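The Second Life of a Pair of Jeans

In the town of Plitmont, repair is becoming a normal errand again

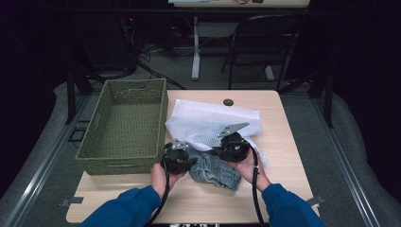
Corinne Rosenthal remembers that in her mother's house no pair of jeans was thrown away before it had been three other things. First they were school trousers, then garden trousers, then shorts, and in the end the good parts of the legs became patches for the next pair. She told me this over the telephone on a Sunday, and she laughed when I asked if her mother had considered it a hobby. It was housework, she said, the same as peeling potatoes.

I grew up in another country, but I know this house. We had a tin with buttons and a drawer that nobody could close, full with zippers. When I moved to Plitmont I had already lost the habit. I bought jeans, I wore them until the inside of the thigh became thin like paper, and I bought new ones.

What brought me back was a small shop named Dilline, on the street behind the post office. It opens at ten in the morning and by half past there is usually a line. Leilani Lindqvist started it with one sewing machine and a table from her parents' kitchen. Last year the shop repaired 704 pieces of clothing, and 94 of them were brought by people who had never paid for a repair before. She knows this because she asks every new customer and writes the answer in a notebook.

"They come in a little ashamed," Lindqvist told me. "They put the bag on the counter and say it is probably not worth it. Then I open the bag and it is a perfectly good pair of jeans with a hole as big as a coin."

Most holes, she says, come in the same places. The inner thigh goes first, then the knee, then the corner of the back pocket where the phone sits. The thigh is the hardest to repair well, as the fabric around the hole is also tired. A patch which is too stiff will pull at the old cloth and make a new tear beside the first one. Lindqvist prefers to put a softer piece of old denim behind the hole and sew over it in close lines, back and forth, with thread in two shades of blue. From one meter away you do not see it.

The price for this work is 18 dollars, and it is the subject of some discussion in town. In the discount store by the highway a new pair costs only a little more. I asked several customers in the line how they think about it. One man had worn his jeans for eleven years and did not want to teach a new pair how to sit. A student answered that she had bought three cheap pairs in two winters and was tired of shopping.

Not everybody wants to pay, and for them there is the evening class. It takes place above the Kiều bakery, from seven until nine, and it costs 5 dollars with tea included. You learn to sew a button so that it stays, to shorten a leg and keep the original hem, and to darn a small hole by hand. I went four times. My first darn looked like a spider had been ill on it - the second one I wear today.

In the class I also learned to look at cloth before I buy it. Hold it to the window and see how much light comes through. Turn it inside out and pull gently at the seams. At Brirby, the secondhand store across the river, I now spend more time with the inside of the clothes than with the outside.

Rosenthal came with me to the last class of October. She is over 70 and did not need the lesson, but she wanted to see who goes. She sat by the window with her glasses on her forehead and repaired the pocket of a stranger's coat while the rest of us were still threading our needles. Before she went home she asked Lindqvist if the shop could use a box of old zippers.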